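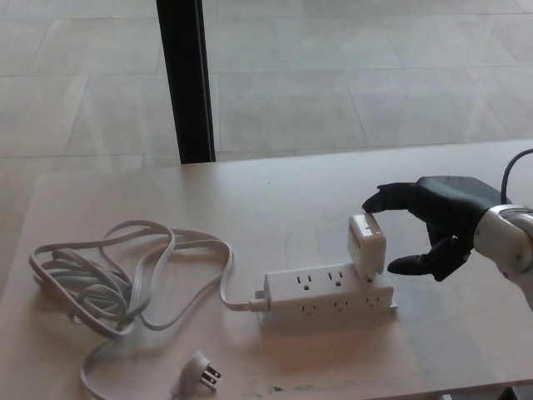
About Granside

Granside supplies power strips, plug adapters and extension cords to schools, clinics, libraries and small offices. The company was established by Baltasar Zapata and Griet Van Acker, who had both worked in building maintenance and had found that the smallest electrical items in a building were usually the ones no department was responsible for. Granside was formed to take on that responsibility under contract, from selection and delivery through inspection and replacement.

The company employs 50 people at 2 locations. The main office and warehouse are on Mertens Road, and a smaller service center on Punilix Avenue handles returns and inspections. At present, Granside maintains equipment for 427 customer sites.

What We Supply

Our standard range consists of multi-outlet power strips, cube adapters, flat-cord and round-cord extensions, and travel adapters for visiting staff. Strips with outlets on more than one face are available for desks and shared worktables, where several devices must be connected within a short distance. Flat cords are recommended for use behind furniture and along baseboards. They are not to be placed under carpets or rugs, and our delivery staff will decline to install them in that manner.

The range is kept small on purpose. Each product is held in stock for a minimum of five years after it is first offered, in order that a customer who has equipped one floor of a building may equip the next with the same model. Products are supplied in white unless otherwise requested.

Selection and Inspection

All new products are reviewed by the Product Standards Department under the direction of Stijn Leemans. The department examines the fit of the plug in each outlet, the spacing between outlets, the condition of the cord where it enters the housing, and the legibility of the rating label. Particular attention is given to spacing. An adapter that covers the neighboring outlet reduces the usefulness of the entire strip, and strips are therefore reviewed together with the adapters our customers are most likely to use with them.

Equipment returned from customer sites is inspected at the service center. Cords are uncoiled to their full length and checked by hand for cuts, flattening and stiffness. Plugs are checked for bent or discolored prongs. Adapters are removed from strips before inspection and are assessed separately. Any item showing heat damage is withdrawn and is not repaired. Items that pass are cleaned, labeled with the month of inspection and returned to the customer.

The Omier Program

Omier is our annual inspection program for schools and public buildings. Participating customers receive one scheduled visit each year, normally in June, when classrooms and offices are less heavily used. A Granside technician records the location and condition of every strip, adapter and extension cord, replaces those that do not meet our standards, and provides a written report to the facilities office. The program is directed by Myfanwy Foulkes, who joined the company from a public school district.

Omier visits also include guidance for staff. Employees are reminded that one power strip should not be plugged into another, that cords should be unwound before heavy use, and that heaters and similar appliances should be connected directly to a wall outlet. Printed copies of this guidance are available on request in English and Spanish.

Our Responsibilities

Granside accepts used cords, strips and adapters from its customers, whether or not they were purchased from us. Collected items are sorted at the service center, and those unfit for use are sent to a licensed recycler. Customers are asked to keep collected cords loosely coiled and to refrain from tying them tightly.

Contacting Us

Inquiries regarding supply contracts, the Omier program or the return of equipment should be directed to Nathalie Prins, Customer Relations, at the main office. The office is open from 8:30 a.m. to 5:00 p.m. The service center receives deliveries until 3:00 p.m.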